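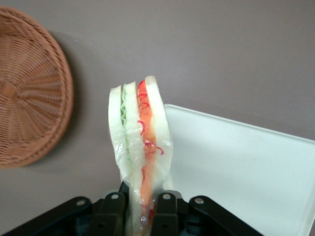 About Mekura

We make sandwiches. Wrapped ones, by the basket, for offices, school trips, funerals, ball games, whoever calls before the cutoff. Two kitchens, both in Plornerstead. The first one is the old bakery on Dusora Street, the second is across the loading yard and is mostly fridges.

Started in February with one counter and a secondhand Bühler slicer that still runs. Louder than it used to be. We don't do hot food and we don't do cakes, please stop asking about the cakes.

What we make

White bread mostly, soft, baked overnight. Wheat if you ask. The triple is the one people reorder: three slices of bread, lettuce in the first gap, the red filling in the second. Cut, wrapped in clear film so you can see whats in it before you pick it up. We tried paper for a while. People kept unwrapping them to check and then putting them back, so, film.

Lettuce goes in dry. If the leaves come out of the spinner wet they go round again. Anything juicy stays off the outside slice as best we can manage.

No mayo unless it says mayo.

How it comes

In round wicker baskets, sandwiches standing up with the cut side out. The baskets are ours and we want them back. Leave them by your front desk and the van picks up next time it's round your way. Kept one by accident? Drop it at Dusora Street, no questions. New customers leave a deposit on the basket, regulars don't.

Last year we sent out 2,391 baskets. 1,542 of those went to the same people ordering again, which we are pretty happy with.

Ordering

Call or use the form. Cutoff is 2 in the afternoon for next day. After that try anyway, but it'll be whatever bread is left. Tell us about allergies when you order, not when the van is outside. Everything is made in the same rooms, so we can't promise nut free or gluten free and we won't pretend to.

Delivery inside Plornerstead is included. Outside town, ask, it depends on the route that day.

Pickup from the side door on Dusora Street, the green one. Ring twice, the slicer is loud. Card or cash, offices can go on account after the first order is payed.

Page updated 13 Jun 2020. Menu and price list are on the next page.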